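Orkus frame analysis module – progress report to Ninent
7/28/22
Prepared by Honeylyn Lumbao, Cabanatuan office

Work since the last report

The plane frame solver is finished and is now part of the main Orkus build. It handles pinned, fixed and sprung supports, and members can be released at either end. Loads can be put on a member at any angle, which the February version could not do.

We ran the solver against the full check set of 239 cases. All but three agreed with the hand calculations to the accuracy we set in the work plan. Two of the three were faults in our own hand calculations and have been corrected. The third is a portal frame with a sloping spring support, where the sway comes out too low. We know which part of the code is at fault and the repair is under way.

Section library

The steel and timber tables are complete. Rarnport supplied the last of the timber sizes and checked the units for us.

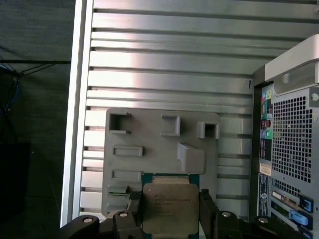
Aluminium sections have taken longer than planned. Steel sections come from published tables, but aluminium profiles are mostly drawn by their makers and the figures given for them vary a good deal. Some list the second moment of area about one axis only. Slotted profiles are the hardest: with T-slots running the length of the bar and ribs between them, the shape can't be treated as a plain box, and the section generator was overstating the stiffness. It now accepts an outline with recesses and works out the properties from that. So far 23 profiles have been entered this way. Torsion is still left blank for all of them and the program shows a warning if the user asks for it.

Spending

Spending is within the budget for the period. The money set aside for outside checking has not been used yet and we ask to carry it forward.

Delays

The printed calculation sheet is 2 weeks behind. Page breaks fall in the wrong place when a frame has many load cases – the tables split and the headings are lost. This does not hold up any other task.

Next period

Repair the spring support fault and run the whole check set again.
Finish the printed sheet.
Add torsion values for the aluminium profiles.
Send a trial copy to Rarnport for use on their own jobs.

We would like Ninent's agreement to the carry-forward before the trial copy goes out.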